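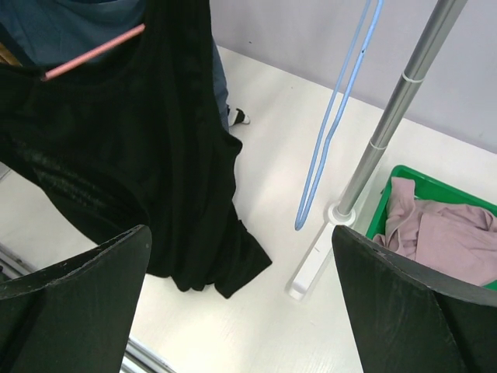

Bavstead Garment Care Label Transcriptions

Version 2, November 2018

Summary

Bavstead is a table of text transcribed from care labels sewn into everyday clothing. Each row is one label. The table holds 700 rows in a single CSV file, encoded as UTF-8. It contains text only.

Source

Labels were read from garments donated to the Tindach clothing exchange and from the stock of a resale shop on Prarside. Transcription began in June and was done by hand. Each label was typed twice, by different people, and the two versions were compared. Where they differed, the garment was pulled and the label read again.

Columns

label_id - integer, unique, not sequential. Gaps are rows removed after version 1.
garment_type - one of 21 values, listed in types.txt.
fiber_text - fiber content exactly as printed, including spelling errors.
fiber_norm - fiber content in lower case, with percentages sorted high to low.
wash_temp_c - maximum wash temperature in Celsius. Blank if the label gives none.
dry_code - drying instruction, mapped to the codes in codes.txt.
iron_code - as above, for ironing.
lang - languages on the label, separated by semicolons, in printed order.
legible - full, partial or none.

Notes on normalization

"Elastane" and "spandex" are both written as elastane in fiber_norm. "Viscose" and "rayon" are kept apart, as some labels print both with separate percentages. Trim and lining are dropped from fiber_norm but kept in fiber_text. A label that says "machine wash cold" with no number is left blank in wash_temp_c. Version 1 filled these with 30, and that was a mistake.

Known problems

33 rows have fiber percentages that do not add up to 100. These match the printed labels and were left alone.

Knit tops and dresses are overrepresented. Outerwear is thin, and there are no shoes or hats.

Symbols on faded labels were coded only when both readers agreed. Otherwise the field is blank and legible is set to partial.

Rows with wash_temp_c of 40 should be treated with care if label_id is below 100. The printed symbol on those labels was small and easy to misread.

Loading

The file opens in any spreadsheet program. Set label_id to text on import if leading zeros matter to you. The Kwan parser reads the file without options, but it trims trailing spaces from fiber_text.

License

Free to use and change, with credit to the Bavstead project. Corrections go in the issue tracker - include the label_id and the column name.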